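Budget for a second handheld gripper set, Arnetti vs Brinis?

padfoot_rig
Trying to get numbers in before July. We do home tidying demos, picking litter out of bins, clearing low tables, that kind of thing. Two people working the same room so I want 2 matched pairs. Arnetti quoted 718 per gripper, pads included. Brinis is cheaper but 14 weeks lead time. Anybody running either?

lowbench
Have the Brinis. Fine. Pivots get sloppy, plan on spares. 14 weeks sounds right, ours was longer.

mok_user_east
Why not Mok? Pads are softer, grab thin plastic way better. Wrappers are the whole problem with bin work imo

padfoot_rig
Mok wont quote without a site visit. Emailed Tuesday, nothing yet.

lowbench
Disagree on soft pads btw. Soft pads tear, then you're buying pads all year and that never makes it in the budget. Ribbed ones last.

kettle_drum
Is this per gripper or per pair?? 718 each x 4 is a lot for picking up candy wrappers

padfoot_rig
Each. So 2872 before shipping. And yes I know.

flatcap
Get them through Flandarport, they'll do a split order. Pay for one pair now, second when it ships. Also what size opening do you need? Everyone skips that and then buys teh wrong fingers.

padfoot_rig
Has to get around a small trash bin and still pick up flat stuff inside. Film, folded paper, packets. Typical job: 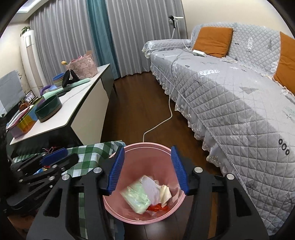 Re: opening size and spares

flatcap
ok then get the wide fingers. Dont cheap out there. And ask for the pad price in writing.

mok_user_east
Still say wait for Mok.

lowbench
Wait for Mok and you'll miss July. Order one pair, test a week, then decide.

padfoot_rig
Probably doing that. Will post the Flandarport quote when its in.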